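How do I get a wicker basket clean without wrecking it?

Posted in Home & Laundry

Beril Türkmen
Bought a secondhand wicker basket, long rectangle shape, tan-brown, thick twisted rim. Smells like somebodys basement. Also gray dust down in the weave that the vacuum won't touch. I want it for bread on the table so it can't smell. Can I soak it?? My sister says soak, the guy at the Wodville thrift store says never. Also what do I dry it on. Last basket I washed left tea colored drips all over a white table and I'm not doing that again. No yard, just a balcony, and it's January. Need it by next weekend if possible. Thanks

3 replies

Jeno
Don't soak. Just wipe it w/ vinegar and put it outside. Done mine that way for years

karakaya_kitchen
Depends what it's made of. Real willow or rattan can take water, a quick wash is good for it even, the strands get brittle when they're too dry. Paper cord can't. It goes fuzzy and comes apart. Look at a cut end on the underside. If it unrolls like a tiny scroll it's paper, keep it away from the sink.

If it's willow or rattan:
Vacuum first, brush attachment, inside and then upside down.
Old toothbrush for the weave. Go along the rows, not across, or you snag the strands.
Lukewarm water, small squirt of dish soap. Dip, scrub, rinse. Couple minutes total. Long soaks are how you get a saggy bottom.
Shake it out hard over the tub.
Push the sides back into shape while its damp. Whatever shape it drys in is the shape you get.

For the smell — baking soda, a good handful in the bottom, leave overnight, tap it out. Repeat if you have to. Don't bother with fabric spray, you get basement plus flowers. If there's black specks that come back after a wash, that's mold, and I wouldn't put bread in it. Use it for magazines.

Always line it for bread anyway. Cotton napkin, wash it with the towels.

Edited 14 January 2023 to add: someone messaged me about varnished ones. Shiny coating = damp cloth only, same as paper.

Braltov
Agree with the above, mostly. I'd skip the dunk if you need it by next weekend, in winter the thick rim holds water way longer than the rest. Feels dry, isn't. I put one away too soon in October and it got spots under the twist, had to toss it.

Damp cloth, toothbrush, then dry it indoors. Not on the radiator, it'll crack. Fan on low if you've got one, turn it over morning and night.

Re the drips. That's color coming out of the strands, pretty normal with darker wicker. Put something thick under it. Folded bath towel, or a padded mat if you have one, any kind with a bit of texture so air gets under. I use a blue one, doesn't show much. Swap it when it feels wet, don't leave it sitting or the table gets a ring thru the cloth. Give the floor of the basket extra time too, if it's woven tight. Mine took two days longer then the sides.

When you think it's done, leave it out empty one more day before anything goes in. Sniff it. If it still smells do the baking soda again — cheap, can't hurt.
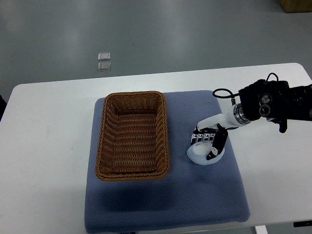
And check the rim for loose ends before you put bread in, the little pokey bits catch on napkins. Nail clippers work fine. Dab of white glue if one's coming unwound, on the outside only, clothespin on it overnight.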